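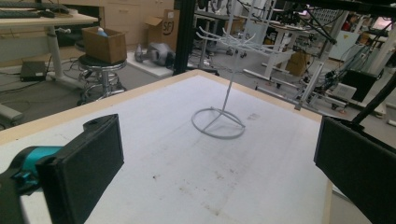
白色挂架，空着。

2025年9月25日，星期四，阴，傍晚下了一阵小雨

今天调休，一整天都给了《Plerum》。这盒东西二月就买了，塑封拆了以后只把纸板掰下来装了袋，规则读过一遍半，一直没凑够人。四个人里 Kimie Sakamoto 平时要上课，Danai Katsaros 周末值班，老葛的时间最难讲，最后反倒是工作日大家都能腾出来。上午十点开始，晚上七点四十收盒，中间吃了一顿饭，停了一个钟头。

先记规则，免得下次又从头看。

Junilwood 这家出版社的规则书一向写得厚，这本82页，其中正文大概占一半，剩下是例子、历史注释和设计者的话。游戏从1838年开始，一块虚构的河谷地图，三座大城：上游的 Arai，中游的 Urham，下游一个港口，规则书里就叫“港”。玩家出钱买公司的股份，持股最多的人替公司做主，修运河或者铺铁路，把煤和羊毛送到港口。玩家的钱和公司的钱分开放，这一条要反复跟新手讲。我在讲解的时候讲了三遍，Danai 第二轮还是从公司金库里拿钱买了自己的股票，退回去重做。

全局六轮，每轮分股票阶段和经营阶段。股票阶段轮流买卖，连续全员过就结束。经营阶段按股价从高到低走，股价相同的，先到那一格的先走，所以筹码叠放的顺序不能乱。老葛习惯把筹码摆整齐，一整齐就把顺序弄没了，后来我让他别碰股价轨。

运河便宜，收入稳，但是到第四轮开头，有一张事件牌会把所有运河的运费砍掉一半。这张牌是固定的，大家都知道它要来。问题是前三轮铁路贵得离谱，过早铺铁路的公司要么借债，要么几轮不分红。整个游戏主要就是在猜别人什么时候从水上转到岸上。

## 第一轮、第二轮

座次抽签，我第三个。Kimie 第一个，开了 Arai 煤矿边上的公司（绿色），定价定得很高。我当时觉得太冒进，公司定价高，她自己掏的钱也多，手上剩不下几个。老葛开了港口的蓝色公司，定了最低价。我开了 Urham 的黄色，中间价。Danai 没有开公司，每家都买了一股，剩下的现金留着。

第一轮经营没什么可说，各修各的。绿色从煤矿往下修运河，修到第三格停了。黄色往上游接，我想的是让绿色替我把上半段修完，两家在中间碰头，都能吃到煤的运费。跟 Kimie 提了一句，她说可以，但是不肯说什么时候修到。

第二轮两条运河接上了。按照规则，货物经过别家的河道要交过路费，按格算。我算漏了这个，黄色送一船煤要给蓝色交两格，给绿色交三格，自己留下来的还不如老葛多。蓝色守着港口，只要货出海就有钱收，老葛什么都不用做。他那一轮修都没修，直接全额分红，股价往右跳了一格。

记一下：港口旁边那两格下次一定要抢，或者至少要让第一个开港口公司的人定价定高一点。拍卖规则里好像有一个变体是先竞价再选公司，规则书后面的可选规则里，没细看。

Danai 在第二轮末尾把手里的黄色股卖了，换成蓝色。我的股价往下掉一格。我问她为什么，她说黄色的收入她算过了。我没话讲。

## 第三轮

十二点半左右开始第三轮，拖得最久。大家都知道下一轮运河要砍价，股票阶段绕了不知道几圈，每个人只买一股就等着看。老葛开始卖蓝色，卖得很小心，一次一股，他说是需要现金。没有人信，Kimie 马上跟着卖。蓝色从最右边掉下来三格。这时候 Danai 已经是蓝色持股最多的人，董事长的牌子就到了她手里，金库里剩的钱却很少，老葛上一轮全分掉了。

这是本局最要紧的一手。老葛拿着现金去开了第四家公司，红色，起点也在 Urham，跟我同城。他直接定了最高价，第一个经营动作就是铺铁路。我的黄色还在水上。

我当时有两个选择：一是借债，当轮就铺铁路跟他抢 Urham 到港口那段平地；二是再吃一轮运河的钱，第四轮再转。我选了第二个。现在想还是选错了。平地每格的铁路费用是固定的，但一格里只能有两条铁路，先到的人占了便宜的位置，后面的要付双倍。我以为他第三轮最多铺两格，他铺了四格，债借到了上限。

煤的需求轨第三轮也到顶了，这一轮运河收入其实很好，黄色分了红，我手里的钱一度是全桌最多。Kimie 说我看起来要赢。这种话一般听听就好。

停下来吃饭。叫了面，老葛不吃香菜，忘了备注，挑了半天。吃饭的时候桌上的东西没收，另外找地方坐的。Danai 利用这个时间把规则书的债务那章看完了，回来就问，借债利息是经营阶段开头付还是结尾付。翻了半天，正文写“经营阶段中”，例子里是结尾付。我们按例子走。回头要去 Junilwood 的网站上查勘误。

## 第四轮

事件牌翻开，运费减半，没有意外。黄色的收入一下子掉到原来的一半多一点（羊毛那条线不受影响，因为羊毛本来就走得短）。我把金库的钱全拿来铺铁路，平地双倍价，铺了两格就没钱了，借债又铺一格，离港口还差一段。这一轮黄色没有分红，股价向左。

Danai 的蓝色做得比我想的好。她没有钱铺铁路，就把港口的码头升了一级。升码头不贵，效果是所有出海货物都要多交一份装卸费，不管是船运来的还是火车运来的。老葛的红色铁路修到港口，第一件事就是给 Danai 交钱。他问这个能不能绕过去，不能。规则书上写得很明白，在“港”那一页的右栏。

Kimie 的绿色在山里，铁路上山要加坡度费，别人都不愿意去，所以她修得慢，但没有人跟她抢位置。Arai 周围的铁路全是绿的。她也不怎么说话，每轮都只分一半红，另一半留在金库里。半额分红股价不动，她的股价从第二轮开始就停在同一格，大家几乎没注意她。

## 第五轮

黄色接通了港口，比红色晚了整整一轮。能送煤了，但是 Arai 那边的煤要先过绿色的铁路才能下来，铁路的过路费比运河高。我去跟 Kimie 谈，想让绿色给黄色打折，规则允许公司之间签约，一次有效一轮。她开的条件是让我卖两股黄色给她，按面值。我不愿意，黄色我只比老葛多一股，卖掉两股就丢掉董事长。谈了差不多一刻钟，没成。她转头跟老葛签了。

这里我有点烦，话说得不太好听，说她是故意把局面送给老葛。她说她只是收过路费。后来休息倒水的时候我跟她说了声对不住，她说没事，她上次玩别的游戏也这样。

红色这一轮收入是全场最高。老葛还清了一半的债。

我开始买别人家的股票。黄色救不了多少了，但我手里有前几轮攒的现金，绿色在市场上还有两股，价格一直没动，便宜。我买了一股，Danai 买了另一股。早两轮买就好了。把黄色当成自己的孩子是我一直有的毛病，上次玩别的铁路游戏也是这样，明明可以把烂公司甩给别人，总想着再修一段就好了。

## 第六轮

最后一轮股票阶段可以随便买卖，股价变动照算。老葛第一个动作是把手里的黄色全卖了，砸我的价。三股，掉三格。他自己损失很小，黄色本来也不值钱。我反手卖他的红色，只有一股，掉一格。没什么用，出了口气。

Kimie 终于把绿色金库里的钱全用了，一口气修了一条隧道，从 Arai 直接通到羊毛产区，最后一轮绿色的收入比前一轮翻了一倍还多，然后全额分红。她存了四轮的钱就是在等这条隧道。隧道的卡片一直摊在旁边，谁都能看见，我看过两次，觉得太贵，就没有再想。

算分用掉二十多分钟。现金加股票市值，减个人债务。结果：

- Kimie Sakamoto，第一
- 老葛，第二
- 我，2941，第三
- Danai Katsaros，第四，跟我差得很近

前两名的数字写在记分纸上，纸夹在盒子里了，懒得再翻。Kimie 赢老葛不多，要是老葛最后没有那笔没还完的债，名次可能要换。

## 杂记

1. 公司金库最好用小碟子装，放在公司牌上面的钱老是滑到玩家自己那堆里。今天至少出了两次这种问题，一次是 Danai，一次是我。

2. 纸币手感不好，薄，粘在一起。下次用筹码代替，家里那套筹码面额够不够要先算一下，后期一家公司分红就是几百。

3. 事件牌第五轮那张“矿工罢工”的执行时机不清楚。牌上写“本轮开始”，没说是股票阶段前还是经营阶段前。今天按股票阶段前处理，煤价先掉，大家都看到了才买股票。要是按经营阶段前，会刺激很多。一并查勘误。

4. 我把同价公司的行动顺序讲反过一次，第二轮黄色比绿色先走了，按理应该绿色先。影响不大，Kimie 事后才发现，说算了。

5. 四个人玩，每人两个多小时的思考时间，偏长。第三轮股票阶段应该加一个限制，要么用沙漏，要么说好连着两圈只买一股就算结束。Danai 建议用沙漏，老葛反对，他是四个人里想得最久的。

6. 盒子里的收纳格装不下掰完的板块，盖子顶起来一截。袋子压扁了勉强能盖上。

关于游戏本身，现在的看法是不错，比二月读规则的时候感觉好。那时候以为是又一个谁先转型谁赢的东西，玩下来山区那条路也走得通，只是要忍得住。对港口起始位的强度还有疑问，今天老葛拿了前两轮的好处，又及时丢给 Danai，Danai 接手之后金库是空的，等于替他收拾。她说她是愿意接的，觉得码头那一手很有意思，输了也无所谓。要再玩几局才知道是不是每次都这样。

设计者的话我晚上又看了一遍，里面说最初的版本有八轮，测试的人嫌长，砍到六轮，把砍价的事件从第五轮提前到第四轮。照这么说，原来运河的寿命更长一些。如果有一天时间足够，倒想试一次八轮的，但隧道的价格大概也要跟着改，他没有写原来是多少。

下一次暂定十月，还是四个人。老葛想换一个战争题材的，说上个月看见别人在玩一款登陆战的，一面地图，棋子很少，两个小时能完。我跟 Kimie 都想接着玩《Plerum》，趁规则还记得。Danai 随便。没定下来，群里再说。

收拾完以后自己又摆了一下第三轮的盘面，黄色借到上限，跟红色同时铺平地。先手是黄色，因为股价比红色高吗？不对，红色定的是最高价，排在黄色前面。那就是说第三轮借债也只能拿到每格里的第二条位置，还是双倍。要真想抢，得在第二轮末尾就开始留钱，不分红，股价掉一格也认了。这样第二轮股票阶段 Danai 更不会买黄色。那也没关系，我可以自己买。

明天上班，闹钟调回六点五十。规则书放在床头，还有可选规则那几页没看完。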